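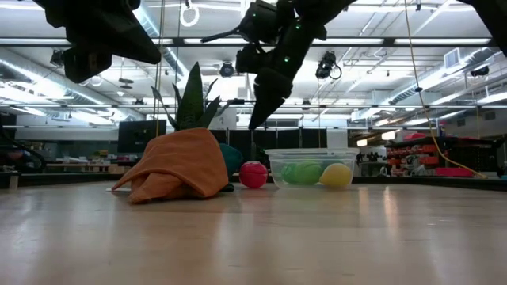
I've been putting off writing about the clear tub question, mostly because I know which of you are going to email me. Chae-won, I can see you from here.

For anyone who missed November's post, I had finally finished the Sultuseck book, all 201 pages of it, and promised to give its central idea a fair go before being rude about it. The central idea is that you should be able to see everything you own. Clear tubs, no lids if you can manage it, nothing stacked more than two deep. See it and you'll put it away, says the book. I read that sentence several times and I still think there's a step missing in the middle.

So I tried it on the play food. Play food is a good test for any tidying system, I reckon. It's all different shapes, none of it matters very much, and it breeds. A pepper isn't going to stack on a lemon. The sort of people who write storage books always photograph folded jumpers, and I'd like to see them do a chapter on a plastic aubergine.

The rules, as I understood them: one tub, clear, on the table where you'd be using the things anyway. Cloths folded next to it. One plant, because the book insists on "something living" in every area you want to keep tidy. (Ours has never needed watering and I'm counting it.) Anything that doesn't go in the tub has to justify itself. 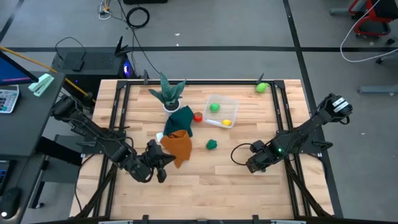
Lemon and a green fruit in the tub, tomato next to the tub. Pepper justifying itself.

My first complaint is the tub itself. A see-through container on a pale wooden table more or less disappears, and what your eye gets is two or three bits of bright plastic in a vague huddle. From across the room, the fruit that's been put away looks much the same as the fruit that hasn't. I found this maddening. The whole promise was that I'd see at once what was tidy and what wasn't, and I was leaning over the table checking for edges.

I put this to Ok-hee Yoon, who is far more patient than me about this sort of thing and has the whole Jallik range in her hall cupboard. She said I was using the tub wrong and it should be full. A full tub reads as a full tub. Well, fine, but if I only own tubs that are full then where does the next lemon go? She said I shouldn't be buying a next lemon. We left it there.

Second complaint, the cloths. There are a couple, one a dark teal and one a rusty orange, and I do like them together, I'll give myself that. The book has a diagram showing how to fold a cloth so it stands on its edge like a little book. I followed it four times on a Sunday afternoon. It stands up beautifully for as long as you're holding it. After that it's a heap, and I've come round to the view that a heap is what a cloth wants to be. Put a heap near a plant pot and people assume you meant it.

I went and read the Fleltby guide as well, to be fair to everyone, and that one is 1,823 words on the subject of soft things and small things sharing a surface. I can boil it down for you: don't let them. Thanks very much. The bit about rolling the cloths up in a basket might suit somebody with a basket.

What I did get on with, and I say this through gritted teeth, was the bag. Jhonatan Cáceres said in the comments last time that he'd given up on tubs altogether and kept the children's shop food in a clear bag he could fold away to nothing. I thought that sounded grim. I'm less sure now. A bag takes up no room when you aren't using it, and it'll take a pepper and an aubergine side by side without any sulking over shape. It does look like rubbish, mind. I wouldn't leave one out if my mother-in-law was due.

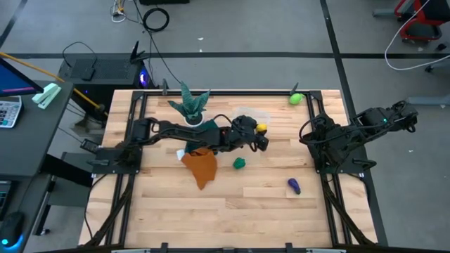 Aubergine, pepper, cloths in a heap. The clear bag is up by the plant if you squint.

You'll notice there's also a lime or an apple or whatever it's meant to be, right up at the back edge. I have never settled what it is. The one sensible line in the book is about giving stray things a fixed home, and the back edge of a table is apparently where that fruit feels at home, so I've stopped arguing. Same with scraps of paper, which seem to find their way in under any cloth you put down. No chapter on those either.

Where does that leave me? Not converted. I think a tub with solid sides and a bit of colour would do the job better for a good deal less philosophy, and I've half an eye on a Masilela one, though the price is silly for a box. The plant stays. The folding diagram has gone in the recycling.

Joon-young Hyun has asked whether I'll be doing the follow-up volume, the one about drawers. I've had a look at the contents page and the first chapter is called Listening to Your Drawers, so he can lend me his copy if he's that keen, and I'll want tea brought to me while I read it.

Comments are open. If anyone can get a cloth to stand on its edge overnight, tell me what it's made of.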